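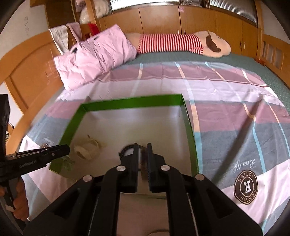
**Wandik Tenants' Forum — Press and Publicity Group**

**FOR RELEASE 1/23/22**

**Forum asks Garimik to show its sums on "half-price" heating**

The Wandik Tenants' Forum has written to Garimik, the firm behind the Vida heating controller, asking it to publish the figures behind its claim that the device can halve a household's bills. The forum has asked for them twice before and has been sent a brochure both times.

Garimik wants to fit Vida controllers in 217 flats on the Grumavine estate. Tenants would pay £4 a month for the service, added to the rent. The leaflet put through doors this month promises "up to" half off, with no mention of what the starting bill was, how big the flats were or how cold the winter was.

"Up to half could mean a pound," said Kanini Simiyu, who chairs the forum. "I'd like to believe it. I have storage heaters and a north-facing bedroom, so I'd like to believe it very much. But I've read the leaflet four times and there isn't a bill in it."

Garimik says its results come from a trial in 31 homes. The forum has been told that the trial ran for one January, that some of the homes had new windows fitted during the same month, and that no flats without the controller were looked at alongside them. The firm has not said how the homes were picked.

The monthly charge is also a worry. It would carry on if a tenant switched the controller off, and anyone who wanted it taken out would pay £150.

"They call that a removal contribution," said Aníbal Bettencourt, a Grumavine tenant and retired electrician. "I call it a lot of money for four screws and a blanking plate."

The forum is asking for three things before any work starts: the full trial results, a winter's free use in a mixed group of flats, and an end to the removal fee. It has not told tenants to refuse the controller — it has told them not to sign yet.

**Press contact:** Stella Okoth, Wandik Tenants' Forum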